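# Über uns

Gernach ist ein Dienstleister für Robotik-Trainingsdaten. Wir zeigen Aufgaben von Hand vor und zeichnen die Bewegungen so auf, dass unsere Kunden damit ihre Steuerungen trainieren können. Gegründet wurde die Firma von Solomiia Polishchuk, die sie bis heute leitet.

Der größte Teil unserer Arbeit findet am Tisch statt. Eine Person führt zwei Handgreifer und erledigt damit eine Aufgabe aus dem Haushalt oder der Gastronomie, zum Beispiel Besteck in Behälter sortieren.

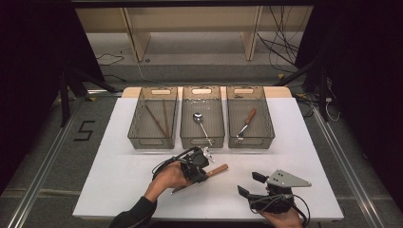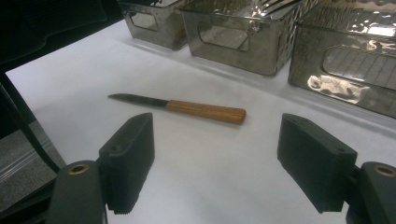

Handgreifer setzen wir immer dann ein, wenn es auf Tempo und natürliche Bewegungen ankommt. Wer einen Greifer direkt in der Hand hält, spürt den Widerstand und korrigiert ohne Umweg. Für Aufgaben, bei denen der Kunde Daten von seinem eigenen Arm braucht, arbeiten wir mit Fernsteuerung. Dafür stehen zwei Plätze in der Halle Hrytsenko bereit, an denen der Bediener mit Sicht auf den Arm sitzt.

## Wie ein Auftrag abläuft

Am Anfang steht ein Gespräch über die Aufgabe: welche Gegenstände, welche Startpositionen, wann ein Durchgang als gelungen gilt. Daraus entsteht ein Aufgabenblatt von höchstens zwei Seiten. Danach nehmen wir 80 Durchgänge zur Probe auf und schicken sie dem Kunden. Erst nach seiner Freigabe beginnt die eigentliche Serie, in der Regel 500 Durchgänge pro Aufgabe.

Zwischen den Durchgängen werden die Gegenstände umgelegt und gelegentlich ausgetauscht. Abgebrochene Versuche löschen wir nicht, sie werden gekennzeichnet und getrennt geliefert. Manche Kunden verwenden sie, andere nicht.

Für die Verwaltung der Aufnahmen nutzen wir unsere eigene Software Ivetti. Sie prüft, ob alle Kameras zeitgleich laufen, und ordnet jede Aufnahme dem richtigen Aufgabenblatt zu. Ivetti wird nicht einzeln verkauft.

## Mitarbeiter

Bei uns arbeiten 46 Menschen, die meisten davon als Vorführer. Sie kommen aus der Küche, der Pflege, der Montage und dem Lager. Technische Vorkenntnisse verlangen wir nicht. Die Einarbeitung dauert zwei Wochen, danach wechselt man zwischen Aufnahme und Durchsicht, damit niemand den ganzen Tag dieselben Griffe macht.

Seit April bilden wir außerdem Teams von Kunden aus, die selbst aufnehmen wollen. Die Kurse finden an unserem Standort Clindulgate statt und schließen einen Tag am eigenen Aufgabenblatt ein.

Anfragen zu Aufträgen und Kursen gehen an das Büro in Clindulgate. Bewerbungen nehmen wir laufend an, ein kurzer Lebenslauf genügt.

Stand: September 2026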